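Paid participants wanted: teaching a robot to tidy shoes

Prendura is looking for people to guide a robot through everyday household jobs. The current round, called Musivach, is about shoes: picking them up, turning them the right way and putting them in pairs on or beside a rack. No technical background is needed.

What you will do

You hold a pair of hand controllers and the robot's arms follow your hands. Each time you finish the task, the recording is saved and the shoes are moved for the next try. Most people need a morning to get used to the delay between their hand and the gripper.
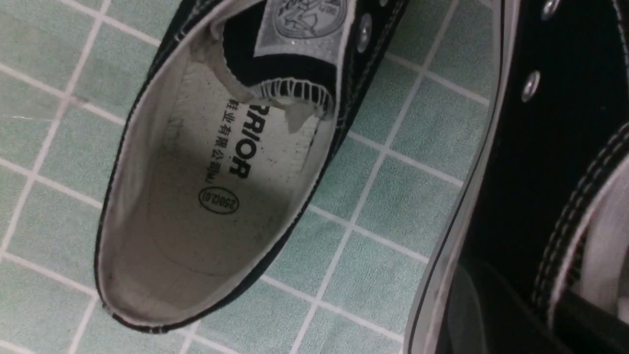
Canvas shoes are harder than they look. The sides fold when you squeeze them, so you will learn to take hold at the heel or the collar and lift slowly. If you drop a shoe, keep going and pick it up again. We keep those recordings too.

A session lasts 4 hours with two breaks. We ask for around 200 finished recordings from each participant over the whole round. You can sit or stand.

The shoes change through the round. You may get sneakers, slip-ons or slippers, and the rack stays where it is. 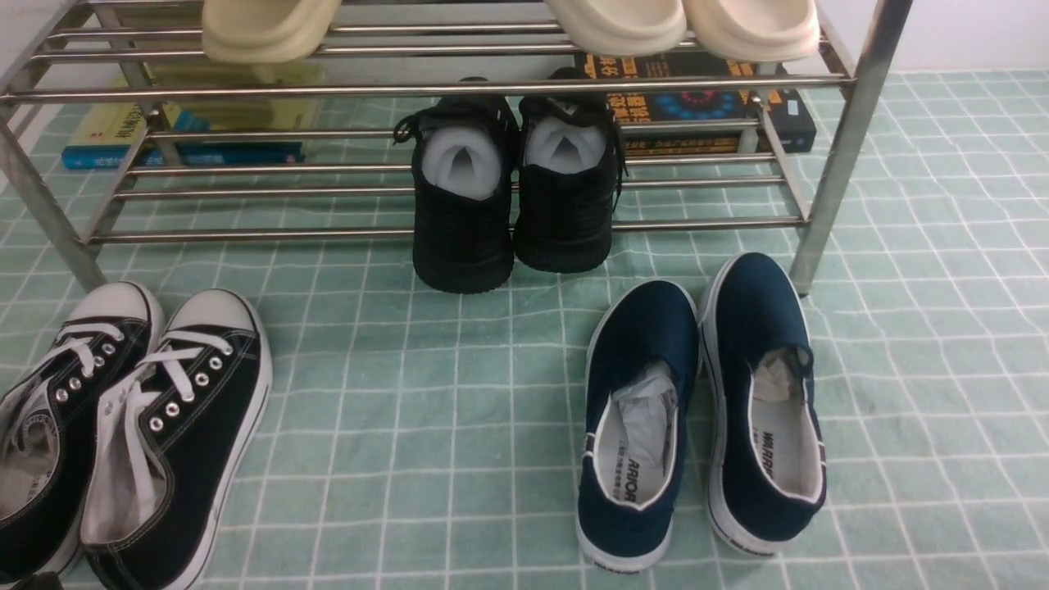

Photo: Naledi Joubert / Prendura

Some pairs have paper or inserts inside. Leave these in place unless the task sheet says to take them out.

Who can apply

You must be 18 or older, have normal or corrected vision and be able to use both hands. Left-handed people are welcome. If you took part in the Dritar round, you can apply again.

Pay

Participants receive $400 for the full round, paid in 2 parts: one halfway through and one at the end. Travel is not covered. If you stop early, you are paid for the sessions you completed.

How to apply

Sessions run through April at our Mathebula site, starting at 9 a.m. or 1:30 p.m. Send your name, a phone number and the start time you prefer to Yamuna Naidu, participant coordinator, using the contact form. Questions about the equipment go to Hendrik Masilela through the same form.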